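Looking after your controllers and handhelds between games

Most controller faults we read about on the Skimden forum come down to dirt and bad storage. These tips cost very little.

Switch everything off and unplug it before cleaning. Wipe the shell with a barely damp cloth, then go along the seams with a dry wooden toothpick. Do the sticks last, using a cotton bud with a drop of isopropyl alcohol, and leave the lot for 3 hours before charging.

Sticky buttons usually need a second go. Press each one twenty times while the alcohol is still on it.

Stick drift in Clesteck can often be cured in the settings menu. Raise the dead zone a notch at a time and stop when the camera stays still. My old pad needed two notches and has since done all 200 levels.

Charge batteries to half if a pad is going in a drawer for the winter. Top them up in January.

Coil cables in wide loops and fasten them with a strip of hook-and-loop tape. Tight bends near the plug are what kill them.

Back up your saves before any firmware update. I lost a Sethi file with 2,255 coins in it and had to start again.

Keep discs upright, in their cases, away from radiators.

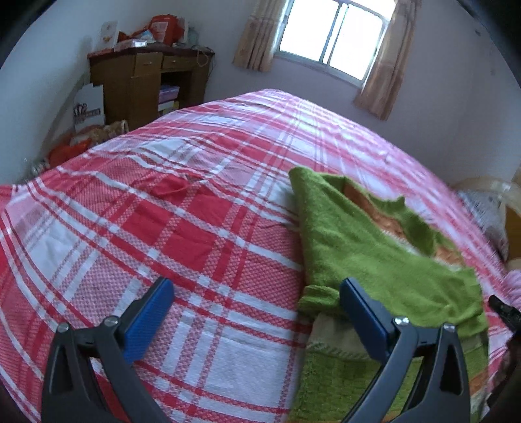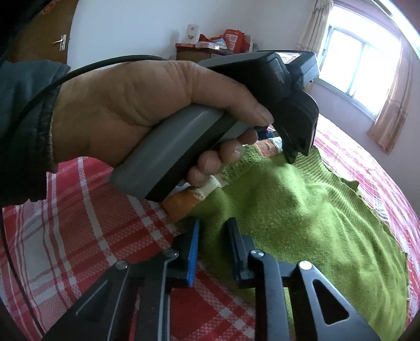

Plaid bed cover, in both photos' room; the grey and black handheld device is in the second.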